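Westthorpe site
Workplace inspection checklist, ground floor and gallery, with comments
Date of inspection: 4/4/23
Copies to: Citbridge office, noticeboard by the kettle

Scoring as before. OK means OK. ACTION means somebody has to do something and it will be chased. WATCH means I didn't like it but couldn't find the rule against it. Comments are mine and may be argued with in writing.

Since the June sheet the work on the floor has changed enough that half the old questions made no sense. We used to ask about lifting straps and pallet edges. Most people on shift now spend it with a gripper in each hand, teaching Jalik how to pick up a bowl. I have rewritten sections 2, 4 and 5. Section 1 is the same as it ever was, as are most of the answers.

SECTION 1. WALKWAYS AND EXITS

1.1 Fire exits clear and unlocked
OK. Rear exit had a trolley within reach of it but not in front of it. It was moved while I was looking at it, which is the best sort of compliance.

1.2 Walkways marked
WATCH. The yellow tape went down for the old layout. Half of it now leads people confidently into furniture. Either lift it or follow it.

1.3 Walkways wide enough for a person wearing a rig
ACTION. The standard width was set for a person. A person with a backpack on is deeper than that and doesn't remember it when turning round. I would like the gap between set pieces measured with a pack on, by the widest combination of the two we employ.

1.4 Stairs and gallery rails
OK. Rails firm all round. Please stop drying coats on them.

1.5 Floor free from spills
OK on the day.

SECTION 2. HAND-HELD GRIPPERS

2.1 Grippers checked at start of shift, sheet signed
ACTION. The sheet was signed. It was signed for the whole week, and it was Tuesday.

2.2 Jaws free of damage, no pinch injuries reported
OK. No injuries in the book. Two people showed me their fingers anyway. Small nips from closing the jaws on yourself while changing over count as injuries and go in the book, however daft you feel writing it.

2.3 Weight and rest
ACTION. A gripper is nothing to pick up. It is a good deal more by mid-afternoon, held out in front of you with your elbows off your ribs. The rota says 10 minutes' rest in the hour. Resting was observed. It consisted of standing up with both grippers still in hand, talking. Put them down. There is a rack.

2.4 Left-handers
WATCH. Raised in June by the evening shift. Both hands are in use so it was felt not to matter. The people to whom it matters feel otherwise. I've asked for a proper answer.

2.5 Cleaning between users
OK. Wipes present and, judging by the bin, used.

SECTION 3. ELECTRICAL AND CABLES

3.1 Extension leads in date
ACTION. Six tested and labelled, the rest not. Anything without a label comes off the floor until it has one.

3.2 Extension leads routed away from where people walk
ACTION. Third inspection running. I know the sets get moved every morning and the sockets don't. But the people most likely to cross a lead are the ones looking at their hands, since looking at their hands is the job. Cable covers were ordered through Citbridge. I'm told they are on their way, and have been for as long as I have been asking. Until then leads go round the edge of the set and get taped at the crossing.

3.3 One strip not plugged into another
WATCH. I found none. I did find one strip looking rather as if it had just been unplugged.

3.4 Battery charging
OK. Charging on the metal shelf, nothing on top, nothing left on overnight. Well done to whoever moved the biscuits.

3.5 Portable fans
WATCH. Guards on, bases steady. Fans stay out of the turning space around a set. If it's too warm to work without them then tell me and I'll raise the ventilation again, which will be a treat for everyone.

SECTION 4. SETS AND PROPS

4.1 Tables and chairs sound
OK. One chair with a loose leg taken out. It had a label on it reading "do not sit", and was being used to stand on.

4.2 Chairs tucked in when not part of the task
ACTION. The task sheets say where the plate goes to the inch and say nothing on the chairs. I've asked for a line to be added.

4.3 Props suitable for repeated handling
OK. Chipped crockery bin in use. Fabric things fine. Small boxes fine.

4.4 Storage racking loaded sensibly
WATCH. Kitchenware stacks are creeping upwards. Heavy pans to the lower shelves. Reaching over your head with a pack on should not be part of anybody's day.

4.5 Boxes broken down and removed
ACTION. Cardboard is not furniture and has been here long enough to think it is. 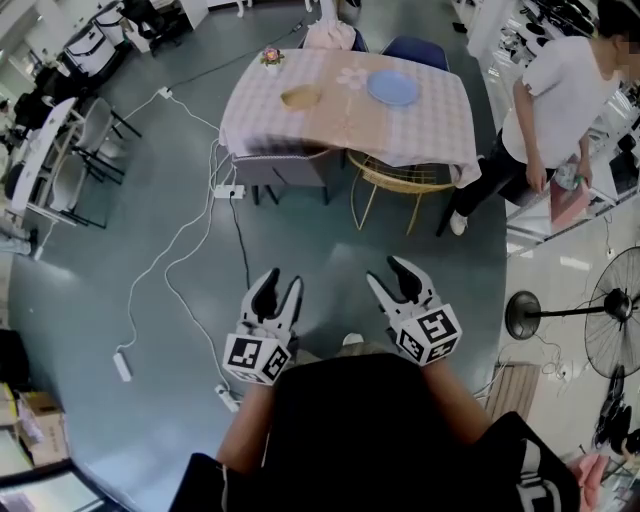
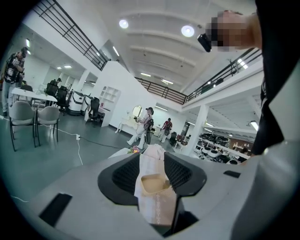 SECTION 5. PEOPLE

Head office prefers this section to be short. It was the one most people wanted to talk to me about, so it isn't.

5.1 Staff know who to report to
WATCH. On the old line there was a supervisor at the end of it and you shouted. Now the task list comes from a screen and so do the corrections. Three people gave me three different answers, one of which was "the screen". The shift lead's name goes on the board every morning, in writing that can be read.

5.2 Workload
ACTION. The target is 2,000 good takes a week for the floor. Nobody I spoke to objected to the number. They objected to the word "good". A take is thrown out if a hand drifts or somebody walks behind at the wrong moment, and the person who did it finds out the next day, with no reason given. People then rush to make it up. Rushing across a floor with leads on it is how I get to meet you all at greater length. Give the reason with the rejection and drop the weekly total from the wall.

5.3 Repetition and strain
ACTION. Packing was repetitive too, as the older hands have pointed out to me more than once. The difference they describe is that packing let you swap arms, lean, hurry or slow down. This wants the same smooth movement each time, and it is tiring to be smooth. Rotate tasks by posture, so that low table work is followed by something standing straight. At present the rotation goes from folding at table height to sorting at table height.

5.4 Head and eye comfort
WATCH. Several mentions of stiff necks. Looking down for most of a shift will do that. Table heights could come up a little on two of the sets and no robot will be offended.

5.5 Privacy
ACTION. Recording goes on for most of the day. Everyone knows this and everyone has signed for it. What they were not clear on was the kitchen, the corridor and the walk to the toilets with a rig still on. Rigs off at the line before you leave the floor. The line needs painting. The rule needs to be on the wall next to the line, and I would like it worded by someone who has worn one.

5.6 Training
WATCH. New starters get a morning on how to hold the gripper and ten minutes on not falling over. I'd turn those round, but would settle for an even split.

5.7 Staff kept informed of changes to their work
ACTION. The question I was asked most, and have no box for, is what happens once Jalik can do it. I don't know. I inspect floors. But people worrying about their jobs are not watching their feet, so I am treating it as a hazard and writing it down. The last briefing was in June and had slides. I suggest another without.

In fairness, there was good news here as well. Back complaints from lifting have stopped altogether. Two people who had been on light duties are on full hours again. The noise is so much lower that the ear defenders have been handed in, and the radio argument has started up in their place.

SECTION 6. FIRST AID AND WELFARE

6.1 First aid box stocked
OK, apart from plasters. There were 6 left, all of the size meant for a knee.

6.2 First aiders on each shift
OK days. ACTION evenings. Course is booked, attendance would help.

6.3 Drinking water
OK. Bottles stay off the sets. If a bottle is a prop, mark it as one. I have heard about the incident and don't need it explained again.

6.4 Somewhere to sit that is not a set
ACTION. There are chairs all over this building and not one where a person is allowed to have their lunch. The side room could be cleared in an afternoon.

6.5 Temperature
OK on the day, with coats off.

ITEMS CARRIED OVER FROM JUNE

Tape lines. Cable covers. Gallery light that buzzes. The laminated notice in the entrance which begins "Do" and then has a hole in it where somebody moved the drawing pin. I still don't know what we are being told to do.

ITEMS CLOSED

Loading door sensor. Loose floor plate by the goods lift. Dust extraction on line two, closed because line two has gone.

Actions in sections 2 and 3 to be finished before the next full shift. Everything else within the month. Reply slips to the Westthorpe pigeonhole, and not by way of the screen.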